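Teaching a robot about colanders, one bad habit at a time

October 6, 2026

I have spent a good part of my adult life being told that I load things wrong. Dishwashers, mostly, and once a kayak. So there is some comfort in having a job where my way of moving a kitchen item from one place to another gets written down and treated as the correct answer.

The project is called Trellance, the office is in Kirnberg, and my share of it is to drive an arm through small kitchen chores while a program records what I do. Later on, the arm is supposed to do the chores without me. I sit at a controller we call the Yazzie (it was a name on the packing slip, and it stuck), and when I move my hand, the arm moves its own, a hair later and with less conviction.

The target for this set is 200 demonstrations. A demonstration is one go at the task from start to finish, and a good one is dull to watch. You go to the thing, you close on the thing, you carry it over, you let go, you back away. You don't hover wondering if you left the stove on, because the robot will learn to hover too, and it doesn't have a stove.

My first problem was speed. I drive the arm the way I drive a shopping cart.
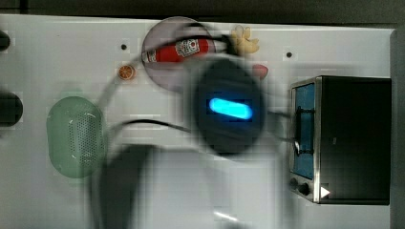 The gripper at my natural pace. The ketchup stayed on its plate.

Fast is bad for a couple of reasons. The cameras get mush, for one, so the program is asked to learn from a dark smear with a blue light on it. And the arm, when it plays things back, has no idea that I was hurrying because it was nearly lunch. It just concludes that this is how one approaches a toy orange slice.

So I slowed down, and then I slowed down too much, and got a note in the log reading "is this one paused?" It was not paused. I was being careful.

The middle speed took me most of a week to find. What helped was talking through the moves under my breath. Over, down, stop, close. I had been told to do this on my first morning and had ignored it, on the grounds that it sounded silly. It does sound silly. You also stop swooping.

My second problem was the colander. A plate is a plate from any direction, more or less, but the oval colander is longer one way than the other, and the rim is thin, and from overhead the pale green doesn't exactly leap off a white table. With your own hands you never think about any of this. You reach out and you have a colander. Through the controller you have to decide which part of the rim you want, turn the wrist to suit, and come down without leaning on it.

I developed a style. I would park over the middle, look things over, then slide out to the edge. It worked nicely for me and I was rather proud of it.

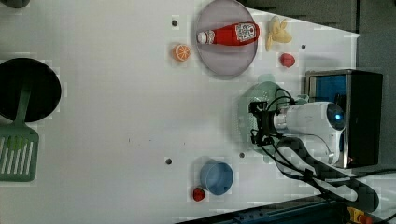

Nayeli Benavides wrote under my last post that parking over the middle is the worst thing I could be teaching it, and that she would throw out every run where I did. Her argument is that the sliding part only makes sense if you know I'm looking for the rim. The program sees an arm that goes to the wrong place and then drifts, and it will faithfully learn to go to the wrong place. She'd pick a spot on the rim before touching the controller and go straight there, every time, even if it meant missing now and then and starting over.

I wrote a long reply defending my style, read it through, and deleted it. Then I went back over what I had recorded. There were 17 runs with the slide in them, and I binned the lot, which stung, as a few were otherwise lovely.

Her way is better. It's also harder, in that all the thinking has to be finished before your hand moves, and I am a person who likes to think in transit. But pick the spot, open the fingers early, come down over the rim and close. The runs got shorter and the log stopped asking after my health.
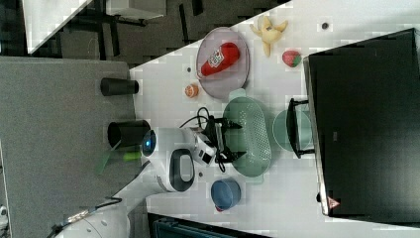 The left rim is the one I settled on, by the way. The wrist hardly has to turn, and the cables have somewhere to go. I have asked whether we should mix in some right-rim runs so the thing doesn't grow up thinking colanders have only one side, and the answer was yes, obviously, and could I start tomorrow.

I'm at 127 keepers now. After this set there is talk of stacking, and of trying the Sendard software, which is meant to flag hesitation as it happens. I look forward to being beeped at.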